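Drastametti Shared Workrooms
Monthly check of tables, small bins and waste, Room 11

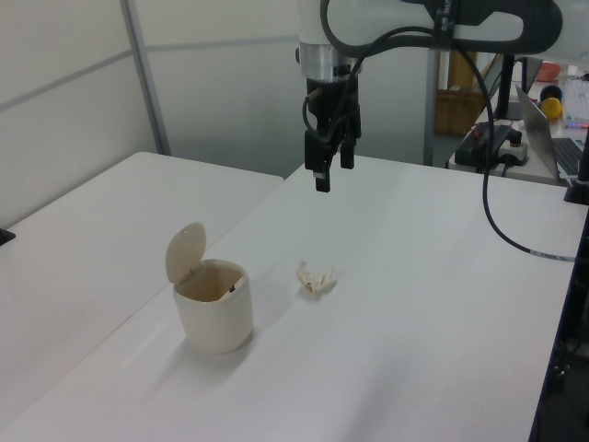 Month of check: November
Time: 8:40 in the morning
Checked by: the floor safety person
Form version: Cakel 47

How to fill in: write OK, FIX or N/A after each point. If you write FIX, please also write a comment. Comments for OK are not required, but I write them sometimes so the next person understands what I have looked at.

PART A. WASTE AND TABLE BINS

A1. Small bin has a lid and the lid is on its hinge. OK
Cream plastic bin, lid stays up when open. I opened and closed it ten times by hand and it did not come loose.

A2. Inside of bin is clean. FIX
There is a tiny dark speck inside, on the back wall under the rim. I don't know what it is. Please wipe with the normal cleaner and look again. If it does not go away, write it down as a mark and we will stop to report it every month.

A3. Lid is closed when the bin is not in use. FIX
Same comment as in October.

A4. No paper or tissue left on the table. FIX
One crumpled white tissue next to the bin. Used or not used, we treat it as used. It goes in the bin, then the table is wiped at this place.

A5. Only dry waste in table bins. OK
No food, no batteries, no blades. The notice about batteries is still on the door but the corner is coming off. I put new tape.

A6. Bin liner, if the room uses liners. N/A
The small bins are used without liner in this room. They are emptied in the big Kallis container in the corridor.

PART B. TABLES AND SURFACES

B1. Tables stand firm and do not rock. OK
I pressed on all corners. Where the two white tables meet there is a very small step in height, I can feel it with a finger. It is inside what we allow.

B2. Surface has no cracks or sharp edges. OK

B3. Surface is clean. OK, except what is said in A4
The white surface shows every fingerprint, so please use the soft cloth. The rough side of the sponge makes it dull, and the replacement top from Tran costs 3,000 with delivery.

B4. Small things are put away at the end of the day. FIX
Balls and a bowl were left out at the desk side. A ball can roll down and somebody can step on it. The bowl is a good place for them if there is no box.

PART C. CABLES AND DESK AREA

C1. Cables on the table do not hang where a person can pull them down. FIX
The black cable goes over the right side of the table. Please guide it along the back if it is long enough. Label on the cable is in place.

C2. Cable labels are present. OK

C3. Laptop and keyboards are away from drinks. OK
Please continue like this.

C4. Desk has free space to work. FIX
It is too full for my taste. Take away what was not used this month. I know that I write it every time.

PART D. WALLS AND WALKWAY

D1. Partition panels are fixed in the posts. OK
Gray panels, I pushed each one with flat hand. No movement.

D2. Walkway to the door is free. OK

D3. Floor is dry, only the basket stands on it. OK

TO DO BEFORE THE NEXT CHECK

Wipe the inside of the small bin (A2)
Tissue in the bin, lid closed (A3, A4)
Balls and bowl in storage (B4)
Cable to the back (C1)
Clear the desk (C4)

Extra comment: the wipes in the cupboard are almost finished. The order number for the new package is 1,505. Order two packages, one is not enough until the winter break.

Keep this sheet in the folder by the door until the next one is signed.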